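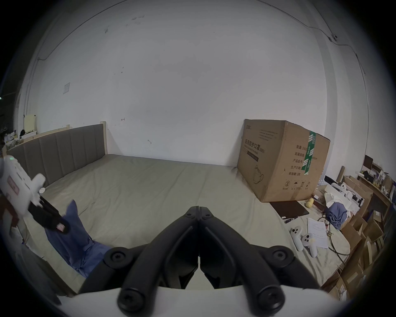

August 15, 2024 – Hollum Housing has opened 26 furnished units at Kelta House for people leaving hospital without a stable home. Residents may stay for up to 90 days while permanent housing is arranged.

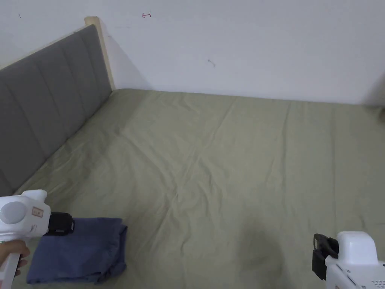 Housing and Community

"Recovery is difficult without a bed of one's own," said Evaristo Gentile, Executive Director. Referrals are made through hospital discharge teams – no fee applies.

A second building, on Vitale Street, is to open in October.
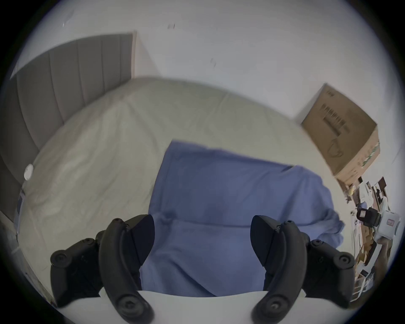
Kelta House, August intake.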